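Estruturas de Malha: notas da aula 4
A meia como objeto de estudo
Prof. Octavio Correa
22 nov. 2021

Na aula passada ficamos no tecido plano, com urdume, trama e o cruzamento dos dois em ângulo reto. Hoje entramos na malha, e confesso que é a parte do curso que mais espero! Um tecido plano só cede de verdade na diagonal. A malha cede para todos os lados, porque o fio não corre reto em nenhum ponto: ele faz curvas, e cada curva guarda um pouco de comprimento que pode ser emprestado à vizinha quando alguém puxa.

Escolhi a meia como fio condutor (desculpem o trocadilho) porque ela reúne num objeto pequeno quase tudo o que vamos ver até o fim do módulo: tubo, canelado, forma tridimensional, elasticidade, fechamento, desgaste. Quem entende uma meia de cima a baixo já consegue ler boa parte da malharia por trama.

1. Vocabulário mínimo

Laçada: a unidade da malha. Tem uma cabeça, duas pernas e dois pés.
Carreira: fila horizontal de laçadas. No inglês, course.
Coluna: fila vertical de laçadas. No inglês, wale.
Malha por trama: o mesmo fio forma as laçadas de uma carreira inteira, de lado a lado ou em volta. É o caso do tricô à mão e das meias.
Malha por urdume: cada agulha recebe o seu fio e as laçadas sobem em zigue-zague. Fica para a aula 7.

Cuidado com a palavra "ponto", que no ateliê serve para tudo. Nos relatórios, usem "laçada" para a unidade e "estrutura" para o desenho que elas formam.

2. As estruturas básicas

Jérsei (meia-malha). Todas as laçadas são puxadas para o mesmo lado. O direito mostra pequenos V empilhados; o avesso mostra arcos. É leve e rápida de fazer, mas enrola: as bordas laterais viram para o avesso, a de cima e a de baixo viram para o direito. Cortem um quadradinho de camiseta em casa e observem, é lindo de ver.

Canelado (ribana). Alterna colunas de direito e de avesso. As colunas de avesso recuam, o tecido se fecha na largura e abre muito quando esticado. Por isso mora nos punhos e no cano das meias. Como as tensões dos dois lados se equilibram, não enrola.

Links (ponto-tricô, cordões). Alterna carreiras de direito e de avesso. Estica mais no comprimento que as outras e engrossa bastante. Aparece pouco em meias finas e muito em peças infantis feitas à mão.

Interloque. São dois canelados entrelaçados, cada um ocupando os espaços do outro. Fica firme, liso nas duas faces, estável para cortar.

3. Um pouco de história

As meias antigas encontradas no Egito, algumas com o dedão separado para usar com sandália, costumam enganar o visitante de museu: parecem tricô, mas muitas foram feitas em nålebinding, técnica de uma agulha só, com olho, em que a ponta inteira do fio atravessa cada laçada. A diferença prática é enorme. O nålebinding não desmancha quando se puxa o fio; o tricô desmancha carreira por carreira. A Eglė Luik trouxe duas amostras para a vitrine do corredor, e vale a pena colocar a lupa nelas antes da próxima aula.

No fim do século XVI surge na Inglaterra a primeira máquina de malharia, e ela nasce para fazer meias! O tear de meias produzia um pano plano, com aumentos e diminuições nas laterais, que depois era costurado atrás, ao longo da perna. Daí vem a costura traseira que, muito mais tarde, quando as máquinas circulares já a tinham tornado desnecessária, continuou a ser imitada por gosto. Adoro esse tipo de sobrevivência: um vestígio de fabricação que vira enfeite.

4. Anatomia da meia

De cima para baixo: punho, cano, calcanhar, pé, biqueira. O cano é um tubo simples. O calcanhar é o trecho interessante, porque ali o tubo precisa dobrar. A solução clássica são as carreiras encurtadas: trabalha-se só com parte das agulhas, num vaivém, deixando uma agulha a menos a cada passagem e depois recuperando todas. Forma-se uma bolsa. A linha diagonal que se vê de cada lado do calcanhar é a cicatriz dessa operação.

A biqueira pode ser feita do mesmo jeito e fechada em seguida. No remalhado, as laçadas são unidas uma a uma e o fechamento fica plano; na costura comum sobra um cordão, aquele que incomoda dentro do sapato. 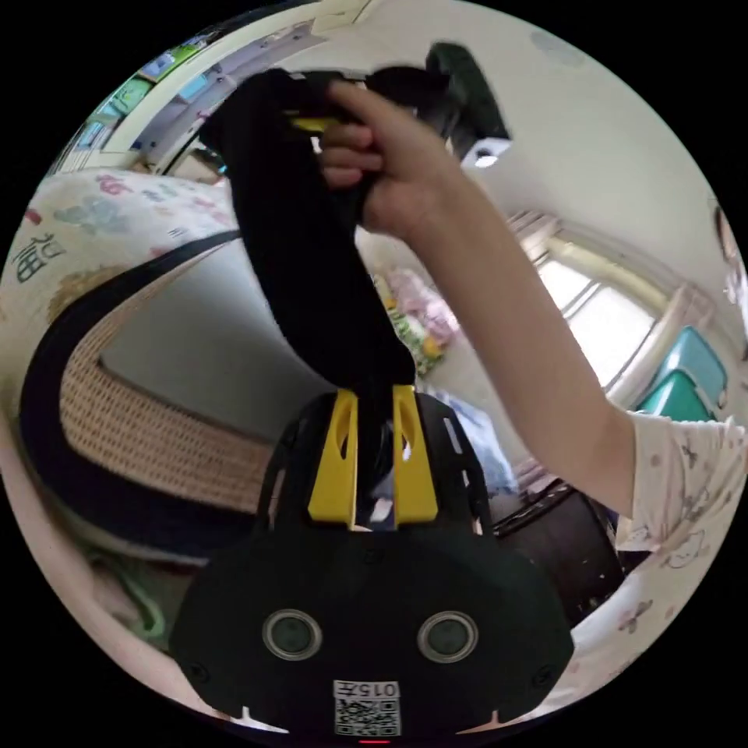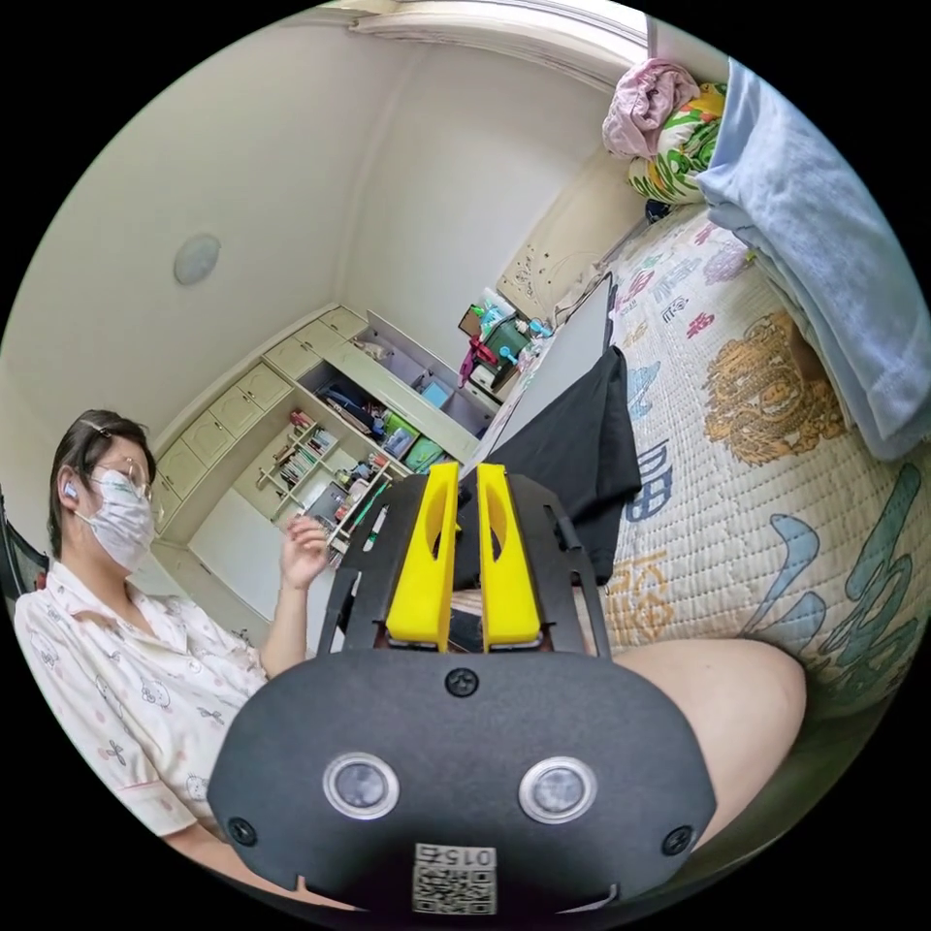

Na primeira foto, meia preta comprida na vertical, com a mão na ponta de cima.

5. Por que a meia volta ao lugar

Há duas elasticidades somadas. A primeira é geométrica: a laçada se deforma, passa fio das pernas para a cabeça ou o contrário, e tende a voltar à forma de menor tensão. A segunda é do material. Quando entra elastano, ele costuma vir vanisado, isto é, alimentado junto com o fio principal mas numa posição controlada, de modo que um aparece no direito e o outro fica no avesso.

A Myung-ja Yoon perguntou, na turma da manhã, por que uma meia velha alarga se a geometria continua a mesma. Ótima pergunta! A geometria não continua exatamente a mesma: o atrito entre fios segura a laçada em posições deformadas, e a lavagem com agitação ajuda a soltá-la. O que se perde com o tempo é sobretudo a força do elastano, que sofre com calor e com cloro.

6. Título do fio: exercício resolvido

Sistema direto (tex): massa em gramas de 1.000 metros de fio.
Sistema indireto (Nm): metros de fio contidos em 1 grama.

Uma meada tem 500 metros e pesa 60 gramas.
tex = 60 ÷ 500 × 1.000 = 120 tex
Nm = 500 ÷ 60 = 8,33

Reparem que no sistema direto número maior significa fio mais grosso, e no indireto é o oposto. Para conferir, multipliquem tex por Nm: o resultado tem de ser 1.000, com a folga do arredondamento.

7. Para fazer até a próxima aula

a) Escolher uma meia usada, virar do avesso e desenhar punho, calcanhar e biqueira, indicando a estrutura de cada trecho.
b) Cortar o punho e tentar desfiar nos dois sentidos. Em jérsei a malha corre a partir das duas extremidades; em canelado simples, o comportamento muda. Anotem o que encontrarem.
c) Separar um fio do cano e observar se há elastano. Ele aparece como um filamento muito fino que encolhe quando solto.
d) Trazer agulhas de tricô de duas pontas. Quem não tiver pode pedir ao Ekkachai Thongdee, no armário do ateliê Prandari.

Leitura: capítulo de malharia circular na apostila do módulo, item Sánchez na pasta compartilhada. O trecho sobre platinas é denso, leiam com o esquema ao lado e sem pressa. Dúvidas sobre a máquina manual vão para a Latifa El-Sayed, que acompanha as práticas de outubro em diante e tem uma paciência invejável com agulhas tortas.

Na aula 5: jacquard, flutuações no avesso e o problema de esticar um desenho que não quer ser esticado.

817 visualizações · 4 comentários · Compartilhar
© Escola Têxtil Trurdale · Contato: secretaria, sala 592 · Voltar ao topo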